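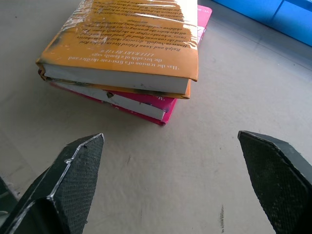

Orange one in its plastic jacket, pink one underneath.

Plastic jackets on hardcovers: leave on or take off?
Posted in Care and Repair

paperweight_pete
2021-07-02
Cleared the hall closet and the two on the table are my problem children. The orange one has a clear film over the cover that's gone wrinkly at the folds, and there are dark scuffs down by the corner. Literary Review says it has "the tension of a first-rate thriller and the breadth of a family saga." Right now it mostly has the breadth of a closet.

Question is whether the film comes off. My shelves are nothing fancy and I'm not selling. I just don't want to peel it and take half the blurb along for the ride.

gluepot
Leave it. A wrinkled jacket is a jacket doing its job. Mine look like they've been slept in and the covers inside are fine.

Elfriede Brunner
Disagree with gluepot, as is traditional. Old film traps grit, and grit is sandpaper with patience. Check first whether it's taped to the boards or only folded over. If it's folded, slide it off, wipe the inside, and put on a fresh one. If it's taped, stop, make coffee, and think about your life.

gluepot
She says this every time and every time somebody comes back in November asking how to get tape residue off cloth.

Elfriede Brunner
Because they skipped the part where I said stop.

paperweight_pete
Had a look. Folded along the bottom, something sticky at one end. So I'm somewhere between sliding and coffee.

mossy_spine
Are the scuffs on the film or on the cover? Makes a big difference. If they're on the film you can wipe them with a barely damp cloth and feel like a professional.

paperweight_pete
Cover, I think. The orange looks grayish near the corner, and the edge of the back board has smudges too. It doesn't wipe off with a dry thumb, which is the extent of my lab equipment.

Balthasar Imhof
Dry cleaning sponge, the crumbly kind. I use a Tremix one, 4 bucks, and it has outlived two vacuum cleaners. Light strokes in one direction. Do NOT use a kitchen eraser pad unless you would like the orange to become peach.

gluepot
Finally some sense. Although Tremix sponges shed like a cat.

Balthasar Imhof
They're supposed to shed. That's the dirt leaving.

mossy_spine
Is nobody going to ask about the pink one? There's a little white patch up near the corner. Label?

paperweight_pete
Could be a label, could be what's left of one. It came out of the same closet and I have no memory of buying it. My plan was to ignore it.

Elfriede Brunner
Warm it with a hair dryer on low for 15 seconds, then lift with a fingernail. Try the hidden side first.

gluepot
Or leave it. It's a small white patch. I have 21 books with stickers on them and I sleep like a baby.

mossy_spine
Babies wake up every two hours, gluepot.

paperweight_pete
OK. Sponge for the orange one, hair dryer for the pink one, and the film stays where it is until I've found out what the sticky stuff is. Has anyone tried the Cattaneo jacket covers, or should I just buy a roll?

Balthasar Imhof
Roll. The precut ones fit every book except yours.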